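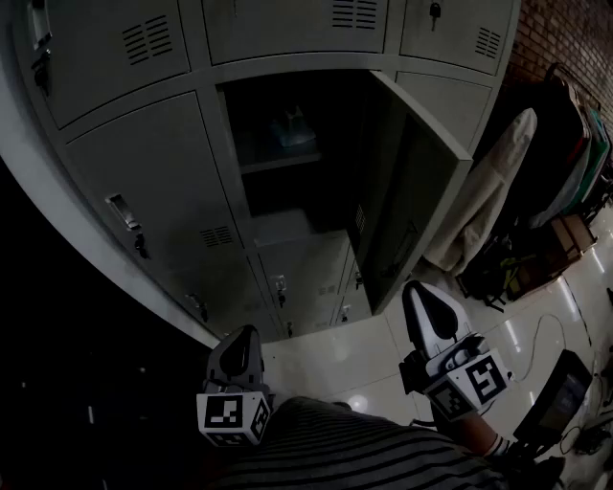
Gray metal lockers with ventilation slots in the doors

Locker

A locker is a small storage compartment with a door that can be fastened, usually one of a group built side by side in a single bank. Lockers are found in schools, workplaces, swimming pools, gymnasiums, railroad stations, libraries and military quarters. They are used to hold clothing, bags, tools, books and other belongings for a few hours or for a term of several months or years. The word is also used on ships for a chest or closed compartment, and in the meat trade for a rented space in a cold store.

Etymology

The word comes from the verb "lock" and has been used in English since the late Middle Ages for a box or chest that can be locked. The nautical sense is also old and survives in names such as chain locker, the space in which an anchor chain is stowed. The expression "Davy Jones's locker," meaning the bottom of the sea, is recorded from the 18th century.

Construction

Most lockers are made of sheet steel, folded into panels and joined by rivets, bolts or welding. The steel is normally coated with baked enamel or powder paint. Other materials include wood, wire mesh, solid plastic and compact laminate. Plastic and laminate are common near pools, where steel rusts. Wood is found mainly in golf and country clubs and in older athletic buildings.

Bank
A bank, or run, is a row of lockers fixed together. Neighboring compartments in a bank often share a side wall, which saves material but makes it hard to remove one unit without disturbing the next. Banks are bolted to a wall or floor so that they cannot tip forward when several doors are open.

Tier
The number of compartments stacked in one column is the number of tiers. A single-tier locker is full height and can take a long coat. A double-tier locker has 2 compartments, one over the other. Lockers with many tiers are called box lockers and are meant for purses, lunches, helmets or small electronic devices. Z lockers have doors shaped like an L, so that two users sharing a column each have some full-height hanging space.

Door
Doors are hinged on one side, with either a continuous hinge running the full height or separate knuckle hinges. Stiffening panels are sometimes welded to the inside face to reduce noise and bending. Handles may be fixed, lifting or recessed. Recessed handles are preferred in narrow corridors, where a projecting part can catch on clothing.

Ventilation
Damp clothing needs moving air, and doors are commonly pierced with slots, louvers or small round holes. Where the contents must be kept from view, the openings are made narrow or placed only at the top and bottom. Athletic lockers for football and hockey equipment may be made almost entirely of perforated steel or mesh. Some drying lockers used by fire departments and construction crews are connected to a duct and a fan.

Top
A flat top collects dust and left-behind objects. Sloping tops are fitted in food plants and hospitals for this reason and can be ordered as part of the locker or added later as a separate hood.

Locks

The simplest arrangement is a hasp to which the user attaches a padlock. Built-in locks include the following types.

Cam lock. A keyed cylinder turns a flat metal tongue behind the edge of the door frame. The manager of the building usually keeps a master key.

Combination lock. A dial is set to a series of numbers. School models can be changed to a new combination between users, often with a control key.

Coin lock. The key is released when a coin is inserted. In a coin-return lock the coin comes back when the key is replaced. In a coin-retain lock it is kept as a fee.

Electronic lock. The door is opened with a code, card, wristband or telephone. Battery models need no wiring, but the batteries have to be changed at intervals set by the maker.

Numbering and assignment

Lockers may be assigned to one person or left open to whoever arrives first. Assigned lockers are usual in schools and factories. Day-use lockers are usual in museums, pools and offices without fixed desks. Numbers are applied as plates, decals or engraved discs, and in large buildings a prefix letter shows the floor or wing. A building with 1000 lockers may use several numbering blocks so that later banks can be added without breaking the sequence.

In a study of workplace changing rooms, Dimas Kusuma divided assignment systems into fixed, rotating and shared. He found that fixed systems produced the fewest complaints about lost property, but that they left up to 10 percent of compartments locked and out of use after their holders had moved on. Shared systems needed less floor space and more frequent cleaning.

Manufacturers

Locker making is largely a regional trade, as assembled lockers are bulky and costly to ship. Many firms supply them in flat packs for assembly on site. Ferken produces welded steel lockers for schools and factories. Vatport makes luggage lockers for bus and ferry terminals, and its coin-return units were later refitted with keypads. Forkura began as a maker of shelving and added box lockers in May 2011.

Maintenance

Common faults are bent doors, worn latches, lost keys and rust along the bottom edge, where mop water collects. Raised bases of concrete, wood or steel keep the lowest compartments off the floor. Loose rivets can often be replaced with bolts. Scratched enamel is touched up with matching paint, although older colors may no longer be sold.

Other uses

Frozen food lockers were common in rural parts of the United States before home freezers became widespread. Families rented a compartment in a cold store and kept meat and vegetables there. Parcel lockers, placed at apartment buildings and shops, hold deliveries until the recipient enters a code.

See also

Cabinet
Changing room
Left luggage office
Padlock
Safe deposit box

References

Kusuma, Dimas. Storage in Workplace Changing Rooms. Yoshida, 70 pages.
"Steel Lockers: Care and Repair." Ferken. Retrieved 2020-04-09.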